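Household Waste and Its Sorting at Prellach House
Student project report, Okitetti College
Oct 22, 2023

3. Surfaces and what gathers on them

The project recorded litter left in the shared rooms of Prellach House, a residence of 88 students. Six rooms were visited in June. In each, every item left on tables, shelves and sills was entered on a sheet, and the completed sheets held 297 entries. Wrappers and plastic bags formed the largest group, followed by tissues and drinks bottles.

Window sills proved more troublesome than tables. A deep sill is used as a table in the evening — for snacks, drinks and sweets — but it does not appear on the cleaning rota.

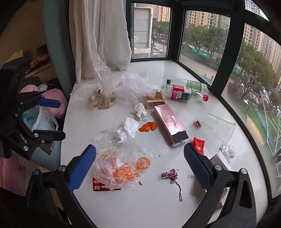 Food scraps were entered separately, as the residence has a caddy for them in the kitchen. Scraps tied up with film or bags cannot go into it until they have been separated, and residents told us that this was the step they most often skipped. Empty bottles were simpler, although the bottle bin stands two floors down.

We recommend that sills be added to the rota and that a small bottle bin be placed on each landing. The Sonholm building, which has a similar layout, was not surveyed.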